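Keeping Old Desktops in Use: A Study of Computer Repair and Disposal in Vadham
By Lok-yiu Tseng
September

Print this page | E-mail this page

Introduction

Most households in Vadham own at least one computer that is no longer used. It may be in a closet or under a desk, and it stays there because the owner does not know what to do with it. This project looked at what happens to desktop computers in our town when their owners stop using them, and whether more of them could be kept working.

I chose desktops over laptops for two reasons. Desktops are easier to open, and the town's drop-off site keeps a separate tally for them. Phones and tablets were left out. They go through store trade-in programs and I had no way to get local numbers for those.

Background

A desktop computer contains steel, aluminum, copper, plastic, and small amounts of gold and other metals. The circuit boards can also contain lead, mostly in older machines. When a computer goes into a landfill, the metals are lost and some of the harmful ones can get into the soil. Recycling recovers part of the material, but the machine has to be collected, taken apart, shredded, and sorted first. Making a new computer also takes a lot of energy and water before it is ever switched on. For this reason, using a computer longer is usually better for the environment than recycling it early.

There are limits to this. An old machine may use more electricity than a new one for the same work. It may also stop getting security updates, which makes it risky to use online. I come back to both points later.

Methods

I used three sources. The first was a paper survey handed out at the Vadham public library and at two grocery stores. I received 110 completed surveys. The second was the yearly tally from the Drotgate Road drop-off site, which accepts electronics from residents at no charge. The third was a set of interviews with people who repair or resell computers. I spoke with eight of them, including the owner of Peng Computer Service and two technicians at Skiranel, a refurbishing shop that sells used office machines.

The survey had one page. It asked how old the person's main computer was, what they did with the last one, and why they stopped using it. People could check more than one reason. I did not ask for names or addresses.

The survey was not a random sample. People who go to the library may be different from people who do not, and two grocery stores on the same side of town are not the whole town. The results should be read with that in mind.

What the Survey Showed

The most common reason for giving up a desktop was that it had become slow. The next was that it would no longer turn on. Only a few people said they had wanted a specific new feature. Several wrote in the margin that a program they needed would not install anymore, and I should have made that one of the choices.

Most people had not asked anyone about a repair before replacing the machine. The usual explanation was that a repair would cost too much, but most of them had not gotten a price. At Peng Computer Service, the owner told me that many of the slow desktops he sees need a solid-state drive, more memory, or both, and that the work can normally be finished the same afternoon.

A machine that will not turn on is harder to judge. The technicians at Skiranel start with the power supply and then test the memory one piece at a time. Processor failures are not common, but a processor may be taken out and moved to another board when the board itself has failed. If the fault is on the main board, they usually use the rest of the computer for parts.

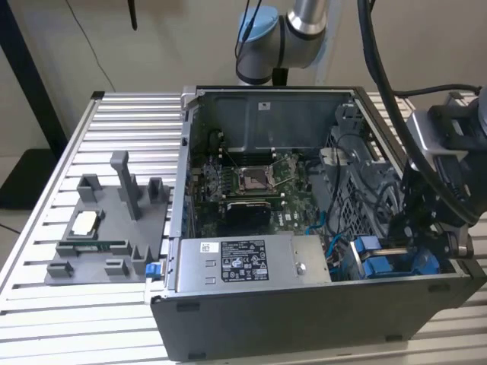 What should a person do with the hard drive before giving a computer away? Copy off anything worth keeping, then erase the whole drive with a wiping program or take the drive out and keep it, as deleting files in the usual way leaves most of the data where it was.

Worry about personal data came up often in the survey. Many people gave it as the reason an old computer was still in the house. The Drotgate Road site has a sign saying that the town is not responsible for data left on a drive, but there are no directions on how to erase one. The library does not have a handout on it either.

Drop-Off Results

The Drotgate Road site took in 646 desktops in the last full year of its tally. Of these, 103 were set aside for Skiranel to look at, and the rest went to a recycler out of the county. The site attendant chooses which ones to set aside based on how they look and whether the case is complete. There is no power at the collection shed, so the machines are not tested there.

I think this is the weakest point in the system. A clean case does not mean a working computer, and a dusty one may need nothing but a new drive. One Skiranel technician said she would prefer to be sent all machines of a certain age or newer, whatever their condition. The attendant said that would be fine with him if there were somewhere dry to stack them.

Electricity and Security

I borrowed a plug-in meter from the school to compare my family's old desktop with a newer one. The old one used more power when idle. It is on only a few hours a day, so the extra cost over a year is small. For an office that leaves its machines running all night, the answer could be different.

Security is the bigger problem. Once the maker of an operating system stops sending updates, the computer should not be used for banking or e-mail. Some older machines can run a free operating system that still gets updates. Peng Computer Service will install one, but the owner said few customers ask for it.

Recommendations

The town should post directions for erasing a drive at Drotgate Road and on its website. The site should sort desktops by age, and a covered shelf should be added to the shed for them. The library could keep a list of local repair shops at the front desk.

If I did this project again, I would hand out surveys in more places and follow a small group of refurbished machines for a year to see how long they last.

Back to top | Contact the science department | Copyright Vadham student projects. All rights reserved.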